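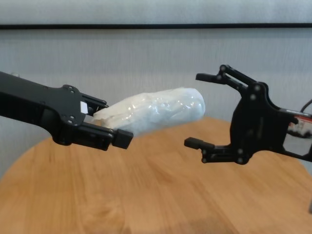
White bundle in crinkled film, right end rounded.

2024-01-06
Posted by the bench team, Gokunel workshop notebook

We use cookies to remember your login and page settings. Accept / Manage

Rolled cloths, film wrap, round table

Continuing from the sheet on flat-folded cloths. Subject of this entry is the rolled format: white cloth, rolled tight, with and without film. The Urrego order wants both versions, and the packing note we sent them in June only covers flat folds. It needs a second page.

Cloth as received is soft and takes a crease easily. Folded in thirds lengthwise, then rolled from the short side, it gives a compact cylinder. Folded in half first, the cylinder comes out thicker and shorter and does not hold its ends as well. Thirds it is. The old flat-fold sheet says half; leave that as it is for flat goods only.

Film is the 35 micron stock from Trerno. It clings to itself but hardly at all to cloth, so the first turn has to overlap the film edge or the whole wrap slides. We tried starting the wrap at the middle and at the end. Starting at the end is slower and gives fewer wrinkles. Starting at the middle leaves a ridge under the second layer that can be felt by hand and caught by the shelf edge on the way into a carton.

Wrinkling is still more than we want. Film on a soft core has nothing firm to pull against, and more tension squeezes the roll out of round before the creases go. I would not chase this further. Urrego did not ask for a smooth surface, only for one that keeps dust off and can be written on with a label.
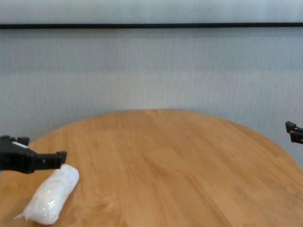
Wrapped bundle on the table, twist tail at the lower left end.

The tail is the open point. A twisted end is quick and needs no tape, but it leaves a small pointed flap outside the envelope of the roll. In a carton with rolls laid end to end, the flap takes up length and gets folded under in no particular direction. Options noted so far:

- Twist and tuck under the last layer. Holds if the tuck is longer than a finger width. Slow.
- Twist and tape flat. Holds. Tape takes some of the film with it on opening, and the cloth then has to be fished out.
- Twist and leave. Fastest. Accept the flap and allow for it in the carton length.

Trial lot was 49 rolls, all twist and leave. After an overnight rest in the open crate, 8 had backed off enough that the film could be lifted with one finger. The rest needed a pull. No pattern by position in the crate. All of the loose ones were from the start of the lot, when we were still finding out how many turns to give the end, so the figure should come down by itself. Repeat before changing anything.

The rolls rock on a hard surface unless slightly squashed. The ones that had been stacked sat still. For anything that has to stay put on the table, press once along the length with a flat hand before setting it down, then check that the diameter is still inside the gauge. Pressing twice was enough to fail the gauge on the softer rolls.

Table. We moved this work from the long bench to the round wooden one, diameter 978 mm by tape, measured once along the grain and once across with the same result. Finish is the Brestamov oil, two coats. It shows a faint sheen toward the far rim, and white film on it gives highlights that make the wrinkles look worse than they feel. Judge wrinkles by touch or turn the roll. Plank seams are faint but they do exist, and film dragged over them can catch. Lift, do not slide.

A round top has no straight edge to square a cloth against. For rolling this turned out to matter less than expected — the grain lines are long and straight enough to line up the first fold. For cutting film it matters a lot, and that job stays on the long bench. 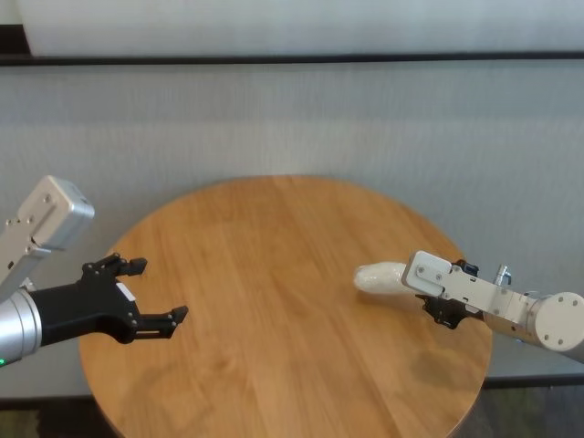
Unwrapped version

Same cloth, same thirds, no film. The question is how long the roll keeps its shape with nothing around it. Laid down, it relaxes slowly and the outer edge lifts. Stood on end, it leans, and the lean gets worse if the lower end was rolled unevenly. Holding it around the lower middle keeps the turns together well. Holding it near the top lets the bottom open out.

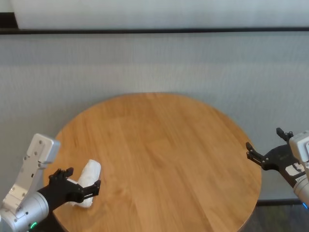
White towel, folded into a compact bundle and leaning toward the upper right. Creases along its length.

Lengthwise creases come from the thirds fold. They do not bother us for shape, but on an unwrapped cloth they are what a customer sees first. A softer press at the folding stage reduces them, at the cost of a fatter roll. Ask Urrego which they prefer before we fix the gauge for this version. A paper band is the obvious compromise. We have none in the right width and the flat-fold bands are too long, so cut a few down and try those.

Do not store unwrapped rolls on the oiled top overnight. There is no mark so far, and there is no need to find out on order stock. Use the lined tray.

To do

- Repeat the twist-and-leave lot with the turns fixed from the first roll.
- Carton length with flap allowance, write on the packing note.
- Band trial from cut-down stock.
- New film core for the long bench. The present one wobbles and feeds crooked.
- Move the diameter gauge to the round table and label it for rolled goods only.

Recent entries
Flat-folded cloths, carton count and layer sheets
Brestamov oil, second coat drying notes
Trerno film, comparison of two core sizes
Lined trays, replacement of felt
Urrego packing note, page one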